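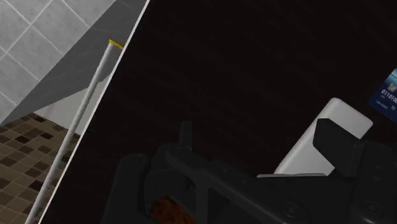

Student Projects / Robotics / Final Report

Home – Projects – People – Downloads – Contact

Collecting grasp examples in simulation for Bivix
Brigitta Reisinger, 27 Apr 2024

Short version: we wanted a learned policy that picks small things off a table, and for that we needed examples. Lots. This report covers the collecting part. Training is in the second report, still being written.

Setup

Everything runs in the Guvley simulator. The wrist camera looks down past the gripper, so the gripper always covers part of the view. In the dark-table room this gets bad – black fingers on a nearly black top, and you mostly find the gripper by its edges and the screw heads. The white rounded object is easy to see even with a fingertip across the middle of it. Same for the blue card on the right, though only part of it is in view. The rust-orange thing showing through the gap in the mechanism is the hard one. From that view alone I couldn't label it, so it went down as "unknown, partial".

Rooms come from the Nolte scene pack. We did not touch the floors or walls. Tiles, mosaic, whatever was there stayed. The policy should see a messy background now and not later.

How an example gets made

One person drives the arm with the hand controller. Start pose is random within a small box over the table. Pick the target, close, lift, hold for 3 seconds, save. If the object drops during the hold the run is kept but marked as failed. We argued about this a lot. Early on I deleted the failed ones and then wanted them back, obviously too late.

Each saved run has camera frames, joint positions, gripper opening and a one-line text instruction. Instructions were typed by hand at first ("pick up the card"). Later from a list, because we kept spelling things differntly and the loader treated every spelling as a new task.

Numbers

Target was 700 runs. We ended with 752 saved. Of those 70 are marked failed. Most of the failed ones are flat objects – the fingers close above the card and come up with nothing. Tried a lower approach, then the fingertips push into the table and the physics goes jumpy. Ended up sliding the card to the table edge first and gripping it there. Works but the runs are long.

Problems

– Lighting. Dark table plus dark gripper, no contrast. Raised the light in half the runs and left the other half alone.
– Hidden targets. Sometimes the target is behind the gripper from the first frame. Added a second camera on a stand in December, should have been there from the start.
– Driver habits. I always come in from the right. The data shows it. Last batch was driven left-side on purpose.
– Disk full, twice. Lost one evening of work.

What I would change

Write the instruction list before the first run. Check the labels every day instead of at the end, I spent most of a week fixing names. And more flat things, since that is where teh policy will need the most help.

Data format notes and the loader script are in the Zellelport folder, see readme. Old runs from before the renaming are in there too, don't mix them with the new ones.

Related reports
Bivix part 2: training the pick policy (draft)
Hand controller setup for the Guvley simulator
Nolte scene pack: loading rooms and swapping tables
Zellelport folder guide for new students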